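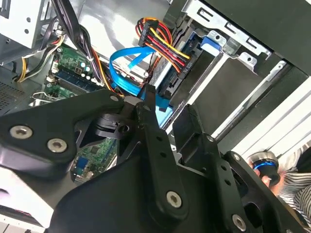 August, cell notes, Stindemel teardown bench.

Finger screws again. Na-rae says the gripper has been drifting open under load and wants to swap the whole linkage set. I'm not convinced. The silver hex sockets on the black links are the first thing I'd check, and the log says they were last torqued 332 cycles ago, against a limit of 900 that Joo came up with and never explained. The fingers work right down in the tower between the drive cage and the blue SATA cable, so any slop shows up as a side rub long before it shows up as a dropped part. I'd believe the rub marks before I'd believe the drift plot.

Did the following before lunch:

- backed out the finger screws one at a time, cleaned, fresh threadlocker
- checked the pivot hub for play – a hair, same as last month
- set grip force back to 50 percent. Somebody had it at 34 and left no note

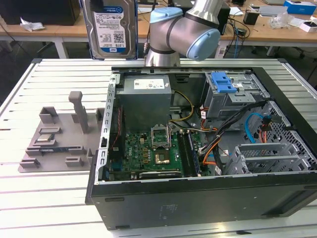 The force setting bothers me more than the screws do. At 34 the grip would feel loose whatever state the linkage was in, and the Jament plot doesn't record force, so we can't tell which days were run at which value. Na-rae thinks the plot still shows wear. Maybe. I'd want to see it repeated at 50 with the same drive before ordering anything from Elimau.

Also reran the wrist camera offset. The software reports "good", as it did the time the bracket was bent, so I checked it against the fixture tray with a steel rule too. No change entered.

To do: write the force value on the cell sheet. Ask Joo where 900 came from. Linkage order on hold until the repeat run – Na-rae has the part numbers.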